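Misteveck Notes

A text collection of posts and replies from a closed parenting board, prepared for reading and for small language projects.

Maintained by Rhona Innes. Cleaning scripts by Murdo Cairns.
Last updated: September 30, 2018

What is in it

Misteveck was a members' board for parents of babies and toddlers. It ran on an old forum package called Nendo and went offline in June. Before it closed, members were asked whether their posts could be kept in a cleaned-up form. The ones who said yes are in this set. The ones who said no, or did not answer, are not, and replies that quoted them had the quoted part cut out.

There are 200 threads. Most are short. The longest has 75 replies and is about dropping the second nap.

Topics, as tagged by the board itself:

sleep
feeding and solids
going back to work
daycare and sitters
crying and colic
partners and grandparents
how I'm doing

The last tag was added late in the board's life, so a lot of threads that belong under it are filed under sleep. We left the tags where members put them.

Files

threads.csv has one row per thread, with the tag, the title and the number of replies.
posts.csv has one row per post. The columns are thread_id, post_id, order, role, child_age and body.
removed.txt lists the thread ids that were taken out after cleaning, with no text.
medwood/ holds the threads from the Medwood sub-board, in the same layout.

All files are UTF-8. Line breaks inside a post are kept as \n. Emoticons are left as typed. Smileys that the forum package drew as small pictures were turned back into their typed codes where we could match them, and dropped where we could not.

The role column has only two values, starter and reply. We do not mark mothers, fathers or other carers. People said which they were in some posts and not in others, and guessing seemed worse than leaving it out.

The child_age column is in months and comes from the member's profile at the time of posting. If a member had more than one child, it is blank. A 0 means under one month. Please do not read it as missing.

Medwood

Medwood was a smaller board for parents of twins and multiples. It has its own rules about posting and a slower pace, with some threads open for a year or more. We keep it in its own folder so it can be left out easily. If you load both together, prefix the thread ids, or they will clash.

Cleaning

Names of adults and children were replaced with a single capital letter and a period. The same letter is used for the same person within a thread but not across threads. Towns, clinics, schools and employers were replaced with [place] or [work]. Links were removed.

Murdo's script, kerr.py, does the first pass. Rhona then read every post. The Kerr pass misses nicknames and misspelled names, and it sometimes takes a word like Will or Grace at the start of a sentence for a name. We fixed the ones we found. If you find another, send the post_id and we will fix it in the next version.

We did not correct spelling. We did not shorten anything. Swearing is left in.

Sensitive material

70 threads have a 1 in the care column of threads.csv. They deal with loss, low mood after birth, or a sick child. They were kept because the members who wrote them asked for that, in most cases quite firmly. Skip them if your project does not need them, and do not use them in classroom handouts.

None of the advice in the posts has been checked. Some of it is out of date, mainly on sleep position and when to start solids. Do not build anything from this set that gives health advice to parents.

Known problems

Thread order is wrong in 5 threads where the old server clock was off. Use post_id instead of order for those.
A few posts appear twice where a member hit the button again.
Apostrophes in the Medwood files may show as question marks in older spreadsheet programs.
Private messages were never exported and cannot be added.

Use

Free for personal, teaching and research use. Do not try to work out who wrote a post. Do not repost whole threads on another site. If a member asks to have their posts taken out, we will put out a new version, and we ask that you delete the old copy when you see the notice.

To cite: Innes and Cairns, Misteveck Notes, 2018.
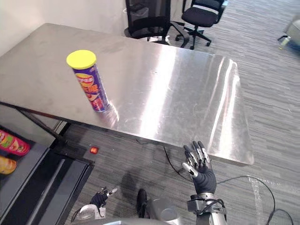 Snack can with a yellow lid on a stainless-steel table.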